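# Pello Bench Top, 18 Series

The Pello is a work surface for teaching rooms, repair shops and shared workrooms. It is made by Kamiser and supplied in the United Kingdom and Ireland through Geerts. The top is sold on its own or with the Prirkov underframe, and both may be ordered under the same account.

## Construction

Each top is built from full-length beech staves, glued edge to edge and pressed to a finished thickness of 38 mm. The staves are selected for straight grain. Small variations in colour, and the occasional pin knot on the lower face, are accepted under our grading rules and do not count as faults.

The long edges carry a 3 mm radius. Corners are left square unless the rounded option is chosen at the time of order. The lower face is drilled with 12 threaded inserts, which match the Prirkov underframe and most earlier Kamiser frames. Customers with frames bought before the change of fixing pattern should ask for the adapter plates, part number 1118.

## Finish

Tops leave the works with two coats of hard wax oil on every face, including the underside. The finish resists tea, coffee and most water-based inks. It is not suitable for use with strong solvents, and hot vessels should always be placed on a mat.

A lacquered version is available under part number 1056. Lacquer gives a harder surface but cannot be repaired in patches; a damaged top must be sanded back in full. For rooms in daily use we generally recommend the oil.

## Delivery and fitting

Tops are delivered flat, wrapped and on a pallet. Two people are needed to lift the longer sizes. The wrapping should be removed on the day of delivery and the top left in the room for two days before fixing, so that the timber can settle to the conditions there. Bolts should be tightened by hand only. Slotted washers are included and must be used, as the timber will move a little across its width between winter and summer.
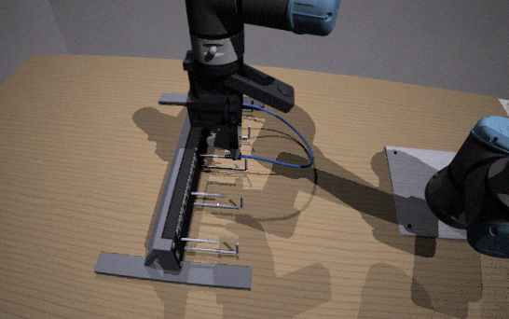 ## Care

Wipe the surface with a damp cloth and dry it afterwards. Standing water should not be left overnight. Scratches may be rubbed out along the grain with a fine pad and a little maintenance oil – one tin is supplied with each order.

We advise a fresh coat of oil once a year. Schools and colleges usually find July convenient, when rooms can be left clear for a day.

## Guarantee

The top is guaranteed against splitting and failure of the glue joints for 18 years from the date of invoice. The guarantee does not cover wear to the finish, burns, or damage caused by fixing the top without the washers provided. Claims should be sent to Geerts with the invoice number and the label code, found on the underside near the left-hand end.

Page revised 21 September 2023.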